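Kioko Sticks: sorting and standing set, tabletop part

Version of Jul 5, 2026
Maintained by Kazimiera Adamczyk and Marek Koubek, Uredov

Summary

Kioko Sticks covers one small household activity: thin colored sticks are taken out of a divided cup, stood up or laid down on a table, and put back. The recordings are meant for work on thin objects, which are hard to separate from a plain background and easy to confuse with their own shadows.

Contents

The tabletop part has 24 sessions. Each session folder holds the recording, a plain text log and a label file. One session (number 15) has no label file and should be skipped when computing scores.

Objects

Sticks. Thin and straight, in orange and blue-gray among other colors. Some have tips in a second color. Color names in the labels follow the list in colors.txt. Use "blue-gray" for the duller sticks and do not merge it with "blue".

Holder. An orange plastic cup, round, with compartments inside. Its position changes between sessions and is given in the log as left, center or right. Sticks in the holder are labeled as one group unless they are fully apart.

Surface. White tabletop with plain walls on three sides. The walls are pale lavender-gray at the back. Nothing is printed or taped on them.

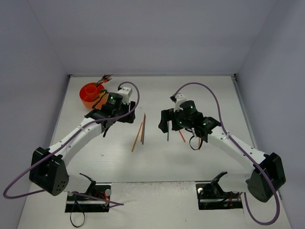 Figure 1. Two orange sticks and one blue-gray stick at mid-table, holder to the left.

Labels

Every stick outside the holder gets one line in the label file: color, state, and the end points in the order bottom, top. Permitted states are standing, leaning, lying and held. A stick is "leaning" when it is more than 10 degrees off vertical. Shadows are not labeled. Where two sticks cross, both keep their full length and the crossing is noted in the last column.

Known problems

Orange sticks in front of the orange holder were often given end points that are too low. Marek Koubek corrected these in January for sessions 1 to 23. Session 24 was added later and has had a single labeling pass.

Sticks standing close together may swap numbers partway through a session. Match them by color first, then by end point.

Changes

1.1 Added session 24. Renamed "gray" to "blue-gray".
1.0 First version.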